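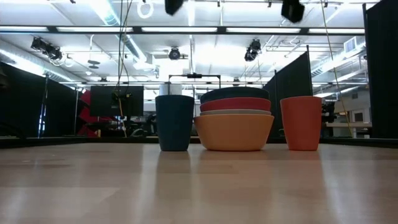
Four nested bowls and two tumblers from the Gredard tableware range

Gredard brings stacking tableware to the shared kitchens at Vallton

VALLTON, 2024-03-09 – Gredard, the small tableware maker, today opened orders for its first full range of stacking bowls and handleless tumblers. The range goes into the shared kitchens at Vallton this month and will reach shops in August.

The idea came out of cramped cupboards. The Vallton kitchens serve 53 flats, with 13 kitchens between them, and shelf space has been a sore point for as long as anyone has lived there. Residents wanted bowls that would sit inside one another without wobbling, and cups that were easy to tell apart at breakfast. They also wanted colour, and plenty of it!

The bowls flare outwards from a narrow base, so a stack of four stands only a little taller than the cups beside it. Each bowl shows a band of its own colour above the one beneath – orange, then grey, then deep red, then dark teal in the stack shown here. The tumblers are wider at the rim and narrow towards a flat base, and come in a dark teal-blue and a warm reddish orange.

"I must have drawn the side of that bowl 50 times," said Kelechi Okafor, who designed the range. "Too steep and they jam, too shallow and the soup ends up in your lap. When we finally got a stack that came apart with one hand I rang everybody I knew. I'm still delighted with it, and I still can't decide which colour I like best."

Colours can be mixed freely. Gredard will sell every piece singly as well as in sets, so a household that loses one bowl can replace it without buying the lot. A set for two people has two bowls and two tumblers; the family set doubles that. There is no fixed order for stacking, and any bowl in the range fits inside any other.

Hatem Salem, who looks after the kitchens at Vallton, has had early pieces on his own shelves since the winter. "We used to have a cupboard you opened with one hand up, ready to catch things," he said. "Now the bowls go in one pile and the cups go next to them, and there's room left for the teapot. People have started picking a colour and sticking to it – my neighbour won't touch anything but the grey."

The Cherkaouï shop in Brustau will be the first to stock the range, with a table of loose pieces for visitors to stack and unstack as they please. Orders for shared kitchens, schools and cafés can be placed with Gredard directly from today.

Notes to editors
Kelechi Okafor and Hatem Salem are both available for interview. Sample sets can be borrowed on request from the Gredard press desk.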